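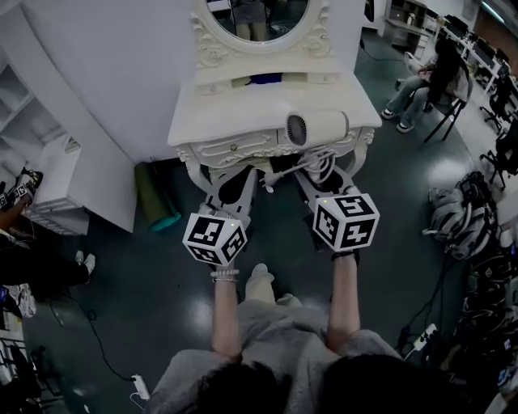
Leonie McKinnon wrote in to say that painting over old furniture is a crime, and that she would sooner see a scratched walnut chest than a perfect white one. Well, Leonie, half the McPhee Road furniture group agrees with you and the other half had brushes in their hands by ten past seven, so we had quite a lively evening of it!

For those who couldn't make it in June, the talk was on when to strip, when to paint and when to leave well alone. Clem Gilchrist brought along his grandmother's blanket box, which has been brown, green, brown again and (for one regrettable summer) orange, and he let us scrape a corner back to see all the layers. He has spent £62 on stripper so far and says he isn't finished yet.

Duygu Yüksel was very good on carved pieces. She uses a small stiff brush and thin coats, two at the least, and wipes out the hollows before the paint drags, otherwise you lose all the crispness in the leaves and petals. She also told us to take the knobs off first, which I never do and always regret.

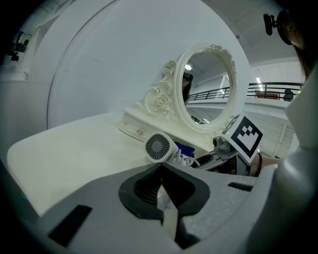 White mirror with carved roses.

Next month is drawers that stick, with Lucienne Jacquet, so do bring one if you can carry it up the stairs. Candle wax will be provided, tea is at half past seven as usual, and would whoever borrowed the long sash clamps please let me have them back before then, as I've a chair in pieces on the kitchen table.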